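Gutia Robotics Club - Bench and Cell Safety Check
Parts sorting project, lab room at Tomilholm, August round

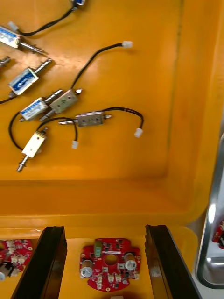

Fill this in before power goes on and again at shutdown. Mark OK, FIX or N/A and write a comment for every FIX. Cell asset tag is 3278.

1. Emergency stop pressed and reset, arm holds position.
OK. Tested from both sides of the bench.

2. Speed limit set to 30 percent for student runs.
OK. Was left at full after the demo. Put it back before you log out.

3. Gripper fingers tight, no play when pushed by hand.
FIX. Left finger screw had backed out a little. Tightened, check again at 2 hours of run time.

4. Wrist camera cable clear of the joints.
OK.

5. Solenoids in the orange tray, wires not hooked on each other.
FIX. Leads looping across the tray floor. The arm can lift one part and drag the next one with it. Spread them out before each run. Never pull a part free by its wire.

6. Circuit boards kept apart from the solenoids.
OK. Boards stay in their own section. Hold them by the edge and keep fingers off the capacitors.

7. Connectors whole, no bare wire.
OK on the ones we handled. Bad ones go in the reject bin with tape on the lead.

8. Trays sitting flat and not touching the arm at its lowest point.
OK. Steel tray rim is the thing to watch - the Bornovon team bent a finger on theirs last season.

9. Safety glasses on, hair tied back, no lanyards.
FIX. Two lanyards at the bench. Hooks are by the door.

10. One person on the pendant, hands out of the cell while the arm moves.
OK.

11. Hrynyshyn power supply off at the wall at shutdown.
Not done yet at time of check.

Open items: 3, 5, 9, 11. Items 3 and 5 have to be cleared before the 8 a.m. session. Sheet goes back in the binder, not on top of the cabinet.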